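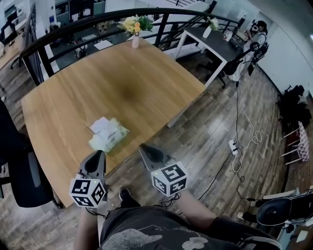
What should you use to wipe down the wooden tables?

A soft cloth, barely damp with plain water, and then a dry cloth right after. That covers most of what ends up on a table during a working day: crumbs, pencil marks, fingerprints, the ring under a glass. Work along the grain and keep the cloth moving.

We get this question more than any other about the shared furniture at Mastden, and it came up again in October after the wood tables were oiled. They get a lot of use. The building has 300 people in it, and most of them seem to pass through the upper level at some point to eat lunch, spread out papers or sit somewhere other than their own desk.

A pack of wipes on the table is handy for hands and for sticky spots. Check the label before you use one on the wood. Plain wipes are fine for a quick cleanup as long as you dry the surface afterward. Anything with bleach, alcohol or a strong degreaser belongs on the kitchen counters. It strips the oil and leaves a dull patch that picks up dirt faster than the wood next to it. The same goes for the spray bottles in the cleaning closet on the Koskela side. Those are for glass and laminate.

Darker smudges are a separate matter. Some are only grease from food or hands and will lift with a drop of dish soap in a cup of warm water. Others have gone into the grain and won't move no matter how long you rub. Please don't take a scouring pad to them. Leave a note at the front desk saying which table and where the spot is, and it will be looked at the next time the tables are done. Skaltach, the firm that maintains the furniture, comes every 90 days. They sand the bad spots by hand and put on a new coat of oil. A table that has just been oiled has to stay clear for 60 minutes, so if you find a card on one, use another until the card is gone.

A few words on flowers. We like having them up there, and the yellow and orange bunch by the railing has been mentioned kindly more than once. Wipe the foot of the vase after you fill it, and fill it at the sink. Most of the white rings we find on wood come from a vase that was topped up where it stood and then left for several days. A cork coaster from the drawer under the coffee machine will prevent that. Pull out the stems that have drooped and change the water when it turns cloudy – pollen stains wood too, so brush it off dry before you bring out a damp cloth.

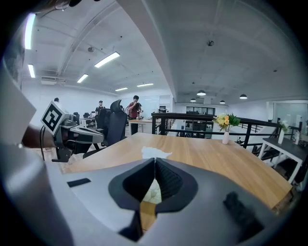 One reader at the Clirport office wrote in to say that the cleaning advice is all very well, but the bigger problem over there is what people leave behind. Used napkins, scrap paper, receipts, sugar packets. The reader's suggestion was a small bin at each end of the upper level, on the grounds that people will walk ten steps to throw something away and will not walk forty.

We think that is a fair point, and it applies at Mastden too. The nearest bin to the long table is currently downstairs. Two small ones have been ordered, one for paper and one for everything else, and they will go against the wall, well away from the railing. Until they arrive, please carry your napkins and paper down with you. A damp napkin left overnight can mark the wood as badly as a wet glass.

The same reader asked whether tablecloths would solve the whole thing. We tried one last year. It slid around under laptops, it had to be washed every week, and crumbs worked their way underneath and scratched the finish. It is now in the storage room if anyone has a use for it.

Other small things:

Lift the chairs when you move them. The floor planks up there are already worn.

Keep anything loose back from the railing side, especially at lunch when the desks on the lower floor are in use.

Clean cloths are in the top drawer by the sink. Used ones go in the mesh bag on the hook, and the bag goes out for washing at 4 p.m. when it is full.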